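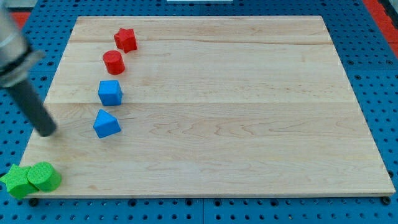 Fig. 4. Block set on the maple board, arm at the left.

September 12, 2023
By Liam Lynch

Section 4. Setting up the block sorting exercise

Read this section before you switch the arm on. It covers the Dunder tabletop arm with the Tridero block set, which Geraghty sells together as a starter bundle. The seller's leaflet says you will be sorting blocks "right out of the box." I have set up the bundle 11 times now and have yet to see that happen. Allow an afternoon for the first setup and be pleased if you finish early.

The leaflet also says that the arm "learns your table." It stores the positions you teach it. If you move the board after teaching, the arm will go to the old positions with full confidence.

4.1 Before you start

You need the arm, already bolted down as described in Section 2, the pegboard base, a flat wooden board, the blocks, and the handheld controller. Any smooth, flat board will do. Geraghty offers its own board as an accessory, and I could find no difference in results between that one and an offcut from my shop.

Check the controller version on the start screen. These steps were written for version 1524. Earlier versions put the speed setting in a different menu and forget it when the power goes off.

CAUTION: Keep hands, sleeves and cables off the pegboard whenever the arm is powered. The soft-stop feature is advertised as making the arm safe to work beside. In my tests it stopped late on light contact, and twice it did not stop at all. Treat the red button as your only stop.

4.2 Placing the board and blocks

1. With the power off, lay the board on the pegboard. Line up its front edge with a row of holes as well as you can.

2. Fix the board so that it cannot slide. The clips in the bundle are weak. Double-sided tape under each corner holds better.

3. Set the blocks in a loose column toward the arm side of the board, leaving a gap between each one and the next. In Fig. 4 the column runs red star, red cylinder, blue cube, blue triangular prism.

4. Stand the cylinder on its flat end. The manual that ships with the blocks says it may be placed any way up. On its side it rolls at the first touch.

5. Place the triangular prism with its ridge pointing up.

6. Keep any blocks you are not using clear of the board. The green star and green cylinder in Fig. 4 are touching each other and partly over the front edge, a position the arm should not be asked to pick from.

NOTE: The leaflet claims that the arm can separate touching blocks without help. I tried this at every speed and got a clean pick only now and then. Leave it out of your first program.

4.3 Teaching the positions

1. Clear the area, then power on the arm and wait for the steady tone.

2. On the controller, choose Teach, then New. Give the program a short name. Long names are accepted and then cannot be opened.

3. Set the speed to 400. The factory setting is 1000, which looks good in the sales video and is much too fast for teaching.

4. Bring the tip down beside the first block, slowly, using the arrow keys. Stop well above the wood. The height shown on the screen is measured from the pegboard, so you must allow for the board yourself.

5. Press Store. Wait for the beep before you touch another key. If you don't hear it, the point was not saved, whatever the screen says.

6. Raise the arm, move it over to the next block, and repeat. Work down the column in order.

7. Store a rest position high above the board and off to one side. Without one, the arm takes the straight path back and sweeps through the column.

CAUTION: Do not use Auto Height. It guesses, and a wrong guess drives the tip into the board.

4.4 Test run

1. Choose Run, then Step. The arm will make one move each time you press the key.

2. Keep one hand on the red button and watch the tip, not the screen.

3. If the tip passes too close to a block, stop, go back to Teach and store that point again. Editing the numbers by hand is possible, but rounding makes the result hard to trust.

4. When a full pass in Step is clean, run it in Loop at the same low speed. Put the blocks back by hand between passes, with the arm paused and the red button pressed.

5. Raise the speed a little at a time. When blocks begin to tip over, go back to the last good setting and stay there.

4.5 The Lostus sorting plan

Your controller will offer a trial of Lostus, a paid service that promises to sort by shape and color with no teaching. You can skip it and still complete every exercise in this guide. I ran the trial in January. It handled color fairly well and shape poorly, and it needs a network connection for every pick. The trial renews as a paid plan unless you turn that off under Account, two menus down.

If you do try it, save your taught programs to a memory card first. Installing Lostus cleared mine.

Questions about this section: write to Liam Lynch, care of the guide desk | Copyright 2023 Liam Lynch | Back to top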